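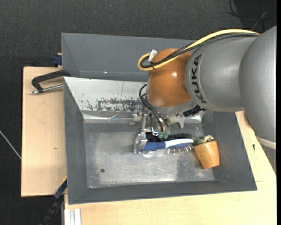 How do I pace my first 10K if I've only ever raced a 5K?

Run the first 2 miles slower than feels right, settle in until mile 5, then use whatever you have left.

Filed under: Running > Race Day How-To

I love this distance! It's long enough to feel like a real morning out and short enough that you can still walk down stairs afterward. My first was the Quintana 10K in April, bib 311, and I went out way too fast (everyone does).

What worked the second time:

1. Jog easy for ten minutes before the start, then line up farther back than you think you should.
2. Miles one and two - you should be able to chat. My friend Madalena Serrano and I talked about breakfast the whole way.
3. Miles three to five - short sentences only. Pick a shirt ahead of you and stay with it.
4. Last mile and a bit - go! Pump your arms on the hills.

If you like run/walk, try running four minutes and walking 30 seconds, starting from the gun. Practice it on two long runs first.

Drink at the aid stations even if it's cool out, and walk while you do it so the water ends up in you.

Related posts
Lacing tricks for wide feet
Grundard Trail Loop recap
What to eat the night before

Home | Races | Training | Gear | Contact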